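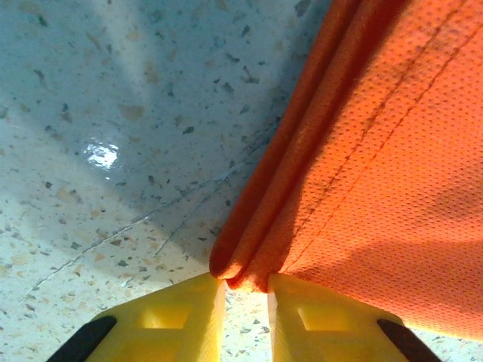
Slide 1. Orange mesh, gathered at one end.

Good morning. Thanks to Simin Parsa for the introduction and to the Varnmont sports library for the room. I have the slot until 10:30 and would like to leave time for questions.

My subject is lending out sports clothing the way a library lends books. I have run the kit desk at Roltbridge for three seasons. I will cover what we lend, how we keep track of it, and what we got wrong.

Start with the problem. Youth clubs buy a full set of training bibs and shirts, use them for part of the year, and put them in a closet. The club across town buys the same set. Families pay for both through their fees.

(Pause. Ask who has a closet like this. Usually most hands go up.)

Roltbridge began with 34 shirts from a soccer club that was folding. Last year we recorded 3,502 loans. A loan is one item going out once, so a bag of ten bibs counts as ten. Gopinath Nair will ask about this, so say it up front.

Next, how borrowing works. A coach fills in one form per season. The desk is open Thursday evenings. Items go out for two weeks at a time and can be renewed by text message unless another club has asked for them. We don't take a deposit. We tried one in the first season and it kept away the small clubs we wanted most.

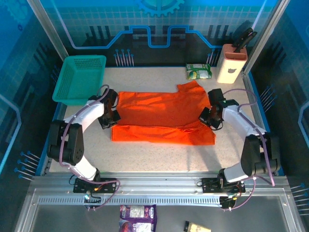

Slide 2. Orange cloth with the front folded over.

Storage. We sort by color first and size second. Taha Abdelaziz set it up the other way around, and coaches kept asking for "the green ones," so we changed it over one weekend in March. Each shelf has a card with the color, the sizes and the number that should be there when everything is home.

Folding matters more than I expected. Hung shirts took up too much space and the hangers went missing. Rolled shirts hid their size labels. We now fold everything flat with the label on top, and a full set fits in one bin.

Washing. Borrowers wash before they return. Cold water, no fabric softener, line dry if possible. We rewash anything that smells of the trunk of a car. Softener is the most common mistake and the instruction is now in bold on the form.

(If short on time, skip to costs.)

Tracking. We used a paper ledger, then a spreadsheet, then a small program called Tusex that Armelle Gaillard wrote for us. The spreadsheet was fine up to about the second season. It broke down when two people had it open on the same night.

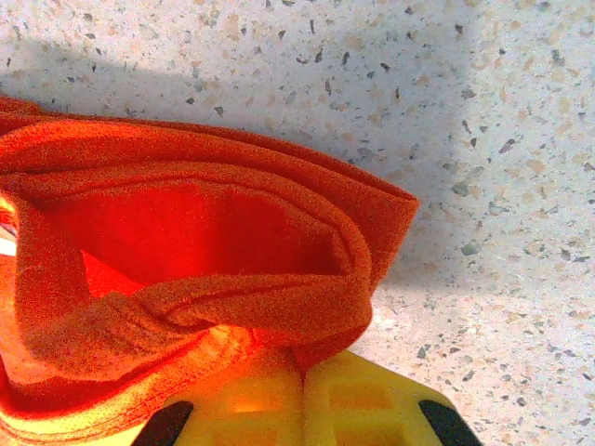
Slide 3. Crumpled, with one squared-off corner.

Costs. Rent is the big one. After that come labels, bins and laundry. Replacement clothing is a small line because most of what we lose is bibs. The Gautier fund paid our rent for the first season and Sylvain Baudry has the application if you want to see how it was worded.

What we got wrong. We accepted every donation and ended up with boxes of adult shirts that no youth team could wear. We now say no at the door. We also let one person hold the only key.

Questions. Forms and shelf cards are on the table by the coffee. Please take one of each.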